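Verken tenants to get snack cabinets before the new year

Rullow – Tenants in the Verken building will find a small shared cabinet on each floor when they come back from the holidays, the housing office said on 30 December 2021. The cabinets are meant for dry snacks and drinks that people want to pass on to their neighbors.

The idea came from Dagný Lauritsen, who rents on the second floor and ran a shelf by the mailboxes through most of last winter. The shelf was popular but messy, and the office asked her in March to come up with something that could be closed.
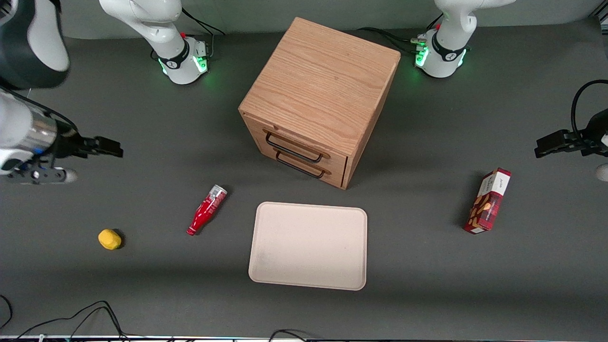

She settled on a plain oak cabinet in the shape of a cube. It is small enough to stand on a hallway table and does not have to be fixed to the wall, so it can be moved when the floors are washed. The office is paying for the cabinets. The food comes from the tenants.

Nearly 98 households live in the building, and 33 of them have signed up to help keep the cabinets stocked. Each will take a turn of one week. Anything opened, homemade or in need of a refrigerator is to be left out, and so is alcohol.

"We want things in their own box with the name on it," said Brynhildur Ladefoged of the housing office. "People have allergies. They need to be able to read what it is."
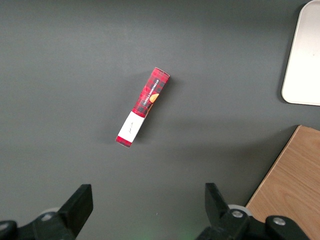 Cookies, crackers and bottled drinks are expected to make up most of the stock. Ladefoged said tenants may take what they like without leaving anything in return – the old shelf worked the same way, and she saw no need for a sign-out sheet.

The neighboring Bach building has asked for a cabinet of its own. A decision on that will wait until the first ones have been in use for 20 days. Tenants who want a turn on the list can leave their name and apartment number at the housing office.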